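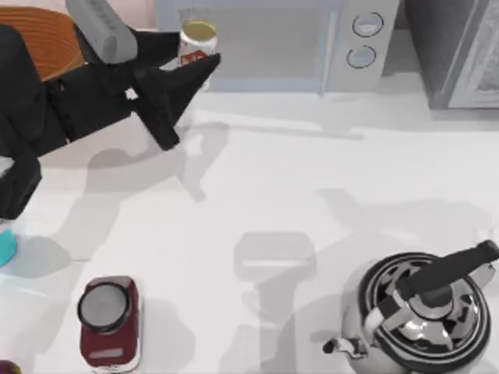 *The simulated kitchen, overhead camera, with the kettle at lower right.*

I have now recorded 1436 demonstrations in a kitchen where no one has ever made coffee. Yaqin Jiang, who set up the collection at Donine, calls this "a healthy number." I call it June.

My complaint is with the word *more*. Every planning call ends with it. The policy fumbles, and someone proposes another 140 episodes, as if the trouble with a bad cook were that he hadn't watched enough bad cooking.
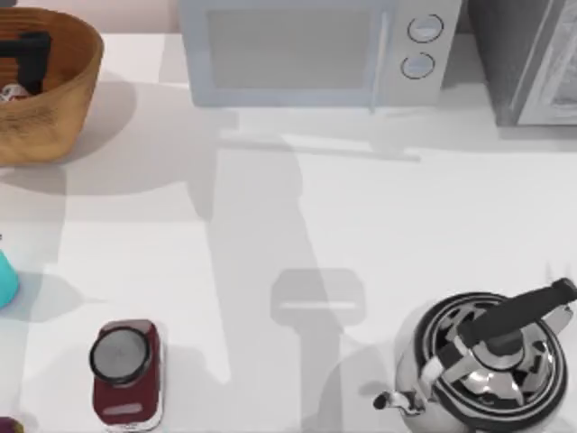 Half of what we feed these models is me, hesitating. I drift, I reconsider, I back off and come in again at a worse angle. The learner takes all of it as gospel. Tatu Nyamweya once threw out 9 of my episodes in a row — his note said "dithering" — and I sulked for a day before admitting he was right.

## Look through the small camera

Before keeping an episode, watch it from the gripper's side. The overhead view flatters everybody. Up close, you may find the whole thing was steered past a great brown bulge

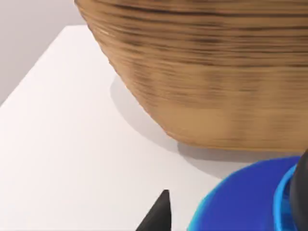 and that you, sitting comfortably with a second view open, knew things the close-up never showed. We then blame the model for guessing.

So my modest proposal for Donine is to delete something. Pay people to throw away episodes as cheerfully as we pay them to make new ones.

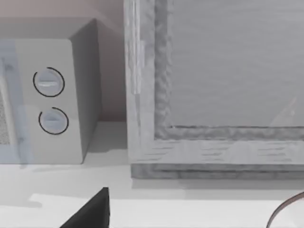

## What I'd keep

Short runs with a clear intention. Mistakes too, provided the recovery is in there and somebody labeled it. I'd start with my own folder, and I'd ask Tatu to hold the button.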